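How to Replace the Processor in an Older Office Desktop

By Howard Parsons
July 2021

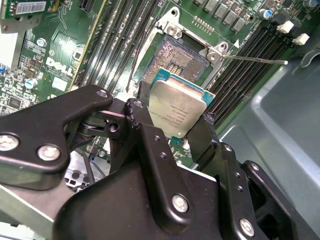 A processor held just above the open socket on a Dell motherboard.

A faster processor from the same family can give an old desktop a few more years of use. The job takes an hour if you have the parts ready. You will need a Phillips screwdriver, thermal paste, rubbing alcohol, coffee filters or lint-free cloth, and the replacement processor.

Before you buy

Look up the exact model of your computer and find the list of processors it supports. A chip that fits the socket will not always run. The board's BIOS has to recognize it, and the power rating has to be within what the board and cooler can handle. Small desktops are the worst for this, so check the wattage twice.

Install the latest BIOS update while the old processor is still in place. Once the new one is in, the machine may not start far enough to let you do it.

Used chips are fine. I have bought most of mine from sellers who list the full part number and show both sides of the chip. Check the contact side for scratches or burn marks.

Taking out the old processor

1. Back up your files. Shut down the computer, switch it off at the wall and unplug every cable. Hold the power button for ten seconds.

2. Lay the case on its side and take off the cover. Touch bare metal on the case before you touch anything else, and again each time you come back to the bench.

3. Unplug the fan from the board. Loosen the heatsink screws a little at a time, working in a cross pattern.

4. Twist the heatsink gently before lifting. Old paste can hold it hard. If it won't move, put it all back together, run the computer for ten minutes, shut down, unplug and try again.

5. Release the socket lever and lift the processor straight up by its edges.

Putting in the new one

Find the small triangle on one corner of the processor and match it to the mark on the socket. Lower the chip straight down and let it rest. It should drop into place under its own weight. Don't slide it or press on it. When it sits flat, close the socket and lock the lever. On some sockets the lever takes a fair amount of force.

Clean the bottom of the heatsink with alcohol and let it dry. Put a dot of paste the size of a small pea in the center of the processor. Set the heatsink down, tighten the screws in the same cross pattern and plug the fan back in.

First start

Connect the monitor, keyboard and power. The first start can be slow, and you may get a message that the processor has changed. Go into setup and check that the new model is listed.

If the screen stays blank, unplug and reseat the memory first, then check the processor power cable. Replacement paste and cleaning supplies are on the tools page.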